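Lectura: 4 min

Hilo. Llevo días queriendo escribir sobre el orden de la ropa en los viajes largos y al final siempre me lío con otra cosa, así que hoy me siento con el café y lo suelto todo, aunque salga largo (que saldrá, ya me conocéis).

Empecé a viajar con poca maleta en febrero, cuando me fui a Singapur a ver a mi amiga Jin-sol Tak. Yo era de las que llevaban "por si acaso" para tres climas y una boda. Jin-sol me miró abrir la maleta en su salón, no dijo nada, y me puso una tetera delante. Con eso lo entendí todo.

El calor de allí te obliga a replantearte la vida. Fuimos a caminar por el embalse de MacRitchie, salimos tempranísimo para esquivar el sol y volví igualmente como si me hubiera metido en el agua vestida. Precioso, eso sí, con los monos cruzando tan tranquilos. Pero esa camiseta no podía volver a la maleta con las demás ni por todo el oro del mundo.

Y ahí empieza el tema del hilo: lavar fuera de casa. Me parece una de las cosas más íntimas de viajar y se habla poquísimo de ella. Todo son listas de miradores y restaurantes, y luego estás a las once de la noche frotando un calcetín en un lavabo con un jabón que huele a pino.

La madre de un vecino de Jin-sol, la señora Geum-ok Seo, tiene 80 años y ha vivido en media Asia. Me enseñó a escurrir con toalla: extiendes la prenda encima, lo enrollas todo bien apretado y te arrodillas sobre el rollo. Ella se arrodillaba con una energía que ya quisiera yo. Una blusa fina así se seca en una noche, incluso con humedad.

También me dijo que en viaje se lava poco y a menudo. Yo hacía lo contrario, acumulaba hasta no tener nada que ponerme y luego perdía una mañana entera en la lavandería mirando girar un tambor. Ahora lavo dos prendas cada noche, mientras hablo por teléfono con mi hermana, y casi no me entero.
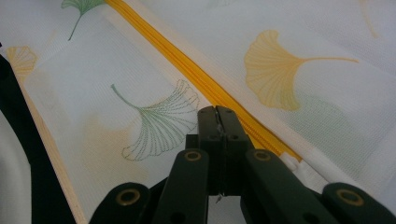 Las lavanderías de barrio, de todos modos, me siguen encantando cuando toca lavar sábanas o vaqueros. Bajé a una que se llama Flaveo, minúscula, con un banco de madera y una radio puesta muy bajito, y acabé charlando con una pareja de jubilados que me recomendó un sitio de fideos. Fui dos veces a los fideos. Tres, si cuento la tarde del aeropuerto.

Un aviso, eso sí: mirad la temperatura antes de meter la moneda. Yo le di al botón más grande, tan contenta, y encogí un jersey de lana que le había comprado a mi madre. Ahora lo lleva mi sobrina y le queda monísimo, pero a mi madre todavía no se lo he contado (mamá, si lees esto, te debo uno).

Otra cosa que aprendí tarde: los sujetadores se abrochan antes de lavarlos. Parece una bobada hasta que un corchete se te engancha en el único vestido decente que llevas y tienes una cena esa misma noche. Aguja e hilo en el neceser, siempre. Pesan nada.

Sobre el jabón me habéis preguntado mucho. Yo uso una pastilla normal, cortada en trozos de 20 gramos y envuelta en papel. Un trozo me dura una semana larga. Los botes de líquido se me han abierto ya dos veces en la mochila y a la tercera no les doy oportunidad.

Y para tender, una cuerda elástica trenzada, de las que sujetan la ropa sin pinzas. La mía la perdí en el hotel Bramasetti, colgada detrás de la puerta del baño, con una camiseta de tirantes incluida. Les escribí y me contestaron amabilísimos, y la cuerda llegó a casa el 5 de junio en un sobre acolchado. La camiseta venía planchada, qué vergüenza y qué ilusión a la vez.

Lo dejo por hoy, que tengo la lavadora pitando desde el cuarto mensaje. Si tenéis algún truco para quitar manchas de cúrcuma, contádmelo por aquí, que el pantalón blanco de los fideos sigue esperando una solución.

Categoría: Viajes y vida cotidiana | Etiquetas: equipaje ligero, Singapur, lavar en viaje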